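Search reviews, guides and parts
Search

Equipment Review: Drurnow Board Service Package from Rollel

The Drurnow package is sold by Rollel as a complete kit for handling components inside desktop computers and workstations. It includes a small arm, a two-finger gripper in black plastic, a wrist camera, the control software and a year of remote support. The Sawatzky refurbishing center had the kit on loan for 29 working days and has prepared this review for organizations that are considering a purchase or a lease.

Setup

The kit arrived in two cases. Assembly took one staff member a single morning, and the printed guide was clear on every point except the routing of the camera cable, which is shown from the wrong side. The base plate must be bolted down. Clamps are offered at a lower price, but the reviewers do not recommend them for socket work.

Teaching a new task is done by guiding the arm by hand. Rollel advises 45 guided runs before a task is left to the software. The center followed that advice for processor handling and found the figure reasonable. Memory modules needed fewer runs, and cable connectors were not attempted, as the supplier does not list them as supported.

Processor handling

Most of the loan period was given to processors, the part of the job in which a mistake costs the most. The reviewers chose older server-class boards for this purpose. Their cases are crowded, with cables crossing near the board, and they give a fair idea of the space in which the gripper must work.
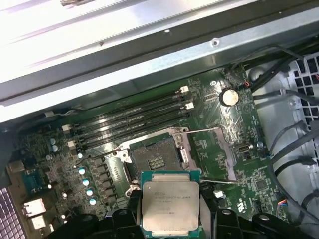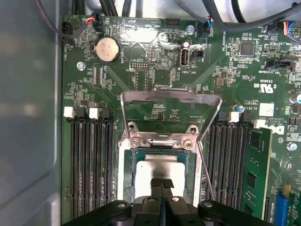
Processor work with the Drurnow gripper: an Intel Xeon E5-series chip held near the open socket (first), and the fingertips at a processor resting in the socket (second).

The gripper holds a processor by its sides, leaving the top of the heat spreader in view of the wrist camera. Staff found this useful when checking a model name before fitting. The rounded shape of the fingers is less welcome in narrow cases. The body of the gripper is wide, and operators had to plan each approach with care where a drive cage or a loose bundle of cables stood close to the board.

Force settings are adjusted in small steps through the software. The factory setting was judged too firm for this work and was reduced on the second day. The reviewers would prefer a lower default, with a warning when it is raised. The socket levers and load plate were opened by hand throughout the trial, and buyers should allow for an attendant at this stage.

Over the loan period the center logged 200 placements. The log was kept chiefly for training purposes and is not offered as a measure of reliability, given that several operators took part and the settings changed more than once.

Software and support

The control software is plain and responds quickly. Saved tasks can be renamed, copied and locked, and a locked task cannot be altered without a supervisor code. Camera views may be stored with each run – a feature that proved helpful in reviewing poor approaches – but the storage folder cannot be moved from its first location. Support requests were answered on the same day, with one exception sent late on a Tuesday.

Comparison

The center has previously used the Estura bench arm. Estura offers a longer reach and a quieter motor, but its standard fingers are too thick for processor handling, and replacement fingers are sold separately. The Drurnow kit is the better choice for board work. For moving drives and power supplies, Estura remains preferable.

Recommendation

The Drurnow package is recommended for refurbishing centers and technical schools that handle boards in steady numbers and can assign a trained attendant. It is not recommended for small repair shops, where the time spent on guided runs would be hard to recover. A narrower gripper body and a corrected cable diagram should be requested at the time of order. The center has asked Rollel to extend the loan so that memory installation can be tested in smaller cases.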